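Home | Back issues | Members | Exchange table | Contact

We use cookies to remember your login. Accept | Settings

Slide copying evening at Ernley

In May our member Hadiza Nnaji will show how she copies old stereo slides with a normal digital camera and a small light panel. She has finished 396 slides from the Garba collection, and she will bring up to 5 viewers so that everybody can compare the copy with the original.

Please bring only three or four slides of your own. Glass mounts are welcome, but clean them at home first, as we have only one table for this work. The doors open at 6:30 p.m.

Shares 4 | Comments 3
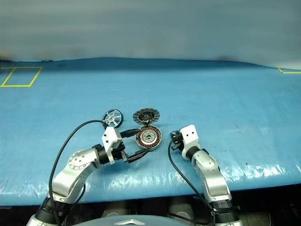
Reel storage is the second topic of the evening. Ifeanyi Haruna keeps his reels upright in Plodley boxes, and he will explain his numbering system, which I find very practical. He asks that you do not put reels one partly over another, the way the copper-wound stator and the dark disc touch on the blue surface, for the film pieces can get scratches at the edge. The Erkance sleeves are again on sale at the door.

Get the newsletter by e-mail. Subscribe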